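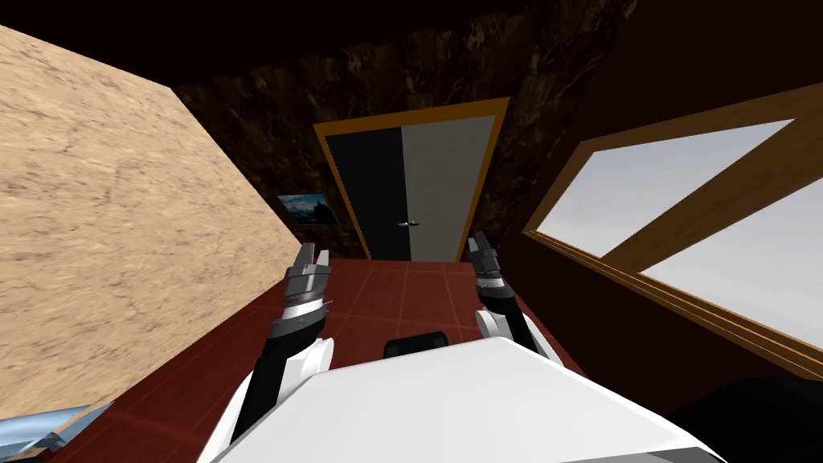

Home & Garden > Doors and Windows

Double doors sticking, landlord says live with it?

flestcombe_fran
Hi all! Renting through Rerent and the double doors to my back room have been rubbing since September (long story, wet summer, old house). I've been quoted $184 to plane and rehang them. Landlord says wood moves and I should wait for dry weather. Do I wait, or pay and fight about it later? 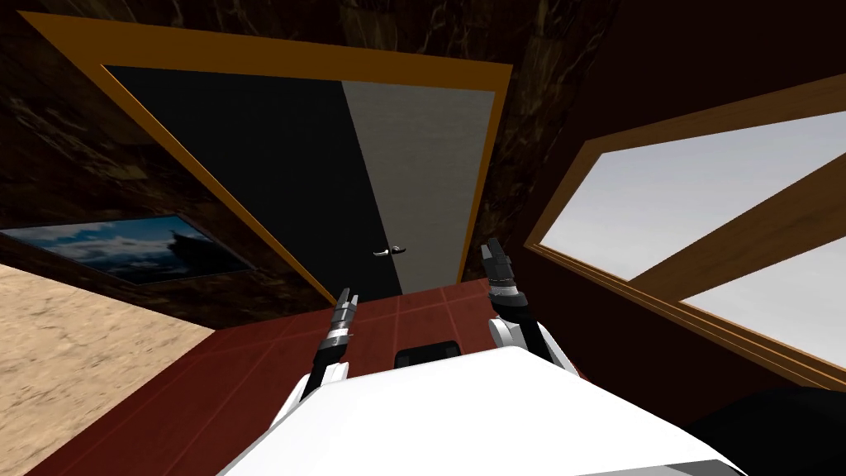
Tetteh Quaye
Wait! Please don't let anyone plane a door in the damp months. I did mine and by summer I had a gap I could slide a magazine through. Check the hinge screws first, the top ones work loose.

carretero88
Disagree with Tetteh. If it's been rubbing that long it's sagging, and waiting just chews up the floor. $184 is fair, I paid 200 for one door. But the landlord should be paying, so get it in writing.

flestcombe_fran
Top screws were loose!! Put in 3 longer ones and it's better, but it still catches near the handle.

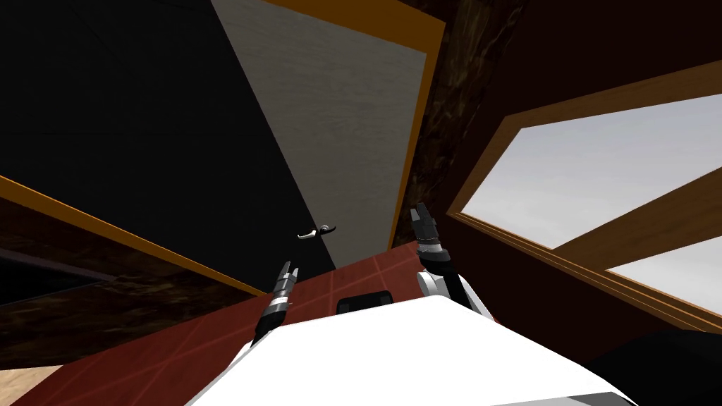
Lever handle, dark side of the door

carretero88
Better isn't fixed. I'd still call someone.

Tetteh Quaye
Rub a candle along the edge and give it a month. Carretero would rehang a cat flap.

skevix_dad
Anyone tried those adjustable hinges? My wife wants them on every door and the quote was $1068, so I'm hoping somebody says they're junk.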